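Budgeting for the second year

The arms were the easy line in the budget. Everything after them took me most of April. I had put down 13 percent for cables, straps, gripper fingers and spares, and it should have been double.
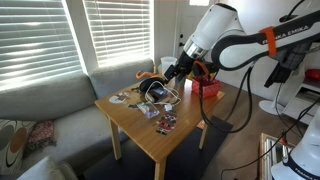 Landry quoted nine weeks on fingers, so I now order two sets at a time. Small parts come from Andex - dearer, but they ship the same day. 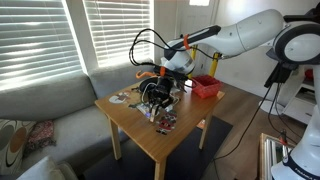

Wiebke Lindemann wrote to ask whether a service contract wouldn't be cheaper. I priced one. It came to some 55 dollars a month more than paying per visit.

For next year I'm adding a line for table clutter, 100 dollars.

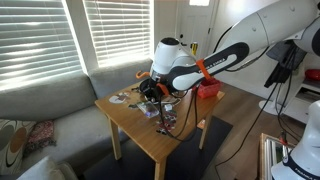 What I'm putting off

A third arm, and new shelving.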